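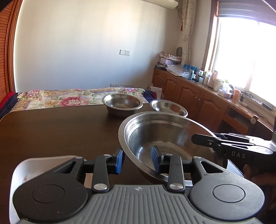
Liltwood's kitchenware swap is back for the new year

Dec 18, 2023

I'm so pleased to say our swap is coming back to Liltwood! We last ran it in August and 973 items found new homes (mixing bowls, cake tins, more gravy boats than I knew existed). My own cupboards are still recovering.

Doors open at 10 in the old Nieminen shop on Kistano Road. Bring up to 20 clean things you don't use any more and take home whatever you fancy. Stainless steel bowls always go fast, so come early if you're after a set. No knives or electricals this time, please, we haven't the room to check them.

Entry is free, and Tendus Bakery is putting on tea and buns for the first 30 people through the door. If you've got something big, like a preserving pan, drop me a line first and I'll save you a space on the tables.

Press enquiries: Liltwood Swap, care of Tendus Bakery.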